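Dudis is looking for people to take part in a study

Project: Stastum, grasping of everyday objects
Where: Owino building, Pestendale
Posted: Dec 1, 2021

What the study is about

We compare two ways of teaching a robot arm to pick up household items. In the first, a person guides the open gripper by hand and the arm learns from the wrist camera alone. In the second, the arm also gets force readings from the fingers. Our last round, with 30 participants, showed fewer dropped objects with the second method, but flat and shiny items still caused trouble. Phones were the worst of the set. We now want to repeat the work with more people and a wider range of surfaces.

Who can take part

Adults aged 18 or over who can stand for short periods and use both hands. Glasses are fine. You do not need to know anything about robots. We have room for 43 people.

What you will do

1. Read the information sheet and sign the consent form.
2. Practise with the gripper on soft objects.
3. Guide the open fingers to either side of a phone on a marble-patterned surface, then close them and lift. 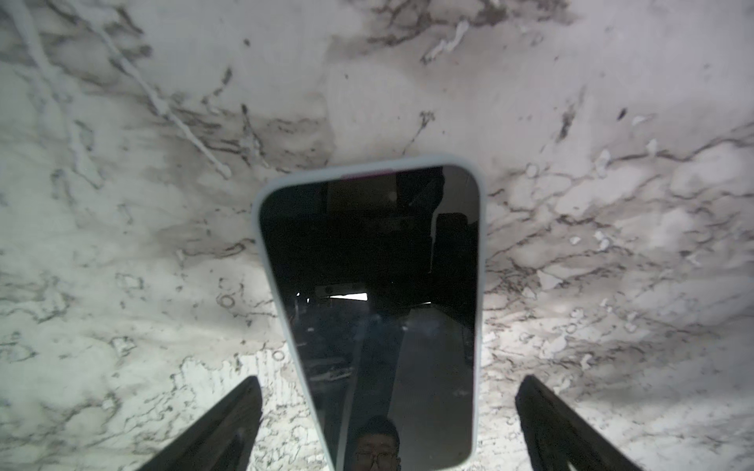

4. Repeat with other objects and fill in a short questionnaire.

Sessions run until the end of April. You may stop at any time. Camera recordings are kept under a number, without your name.

How to apply

Write to Nokuthula Lekota at the Stastum desk, room 124. Questions about consent go to Consuelo Bermúdez in the same room.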